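Table Reset Assistant, part-time – Ikon shared workspace

Ikon is hiring a part-time assistant to look after the shared tables at our Mosico building. The job is clearing, sorting and wiping down. Members leave drinks, mugs, papers and personal things on the tables all day, and we need someone to get each table ready for the next group.

The position is 19 hours a week, with shifts starting at 3:30 p.m. The building has 4,000 square feet of shared space on one floor, and all of it is reachable by elevator. You will report to the floor manager at Mosico and may be asked to cover a shift at our smaller Duda location a few times a year.

What the work involves:

Collect cans and bottles. Empty ones go to recycling. Anything unopened goes on the shelf by the kitchen door.
Take mugs and glasses to the kitchen, load the dishwasher and put clean ones back.
Stack loose folders and papers without reading or sorting them. Leave them at the front desk with the table number.
Put bags, clothing and other personal items in the lost property closet and write them in the log.
Wipe the wood tables with the cleaner we supply – no sprays from home, please.

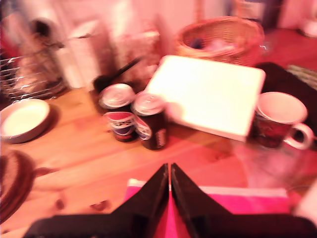 Most tables take a few minutes. Some take longer, especially after a workshop, when drinks, baskets and paperwork end up together and you have to decide what is trash and what belongs to a member. If you are not sure, keep it. We hold unclaimed items until the end of the following month.

You should be able to stand for most of a shift and lift a full dish rack. Experience in a cafe, hotel or school kitchen is useful but not required. We will train you over your first three shifts, and training is paid.

New hires who stay through January receive a bonus of $1,000. Parking is free in the Ernon lot next door.

To apply, leave a short letter and two references at the Mosico front desk, or mail them to Ikon, Box 976. Please list the afternoons you can't work. We are filling one position now and will keep other letters on file for the spring.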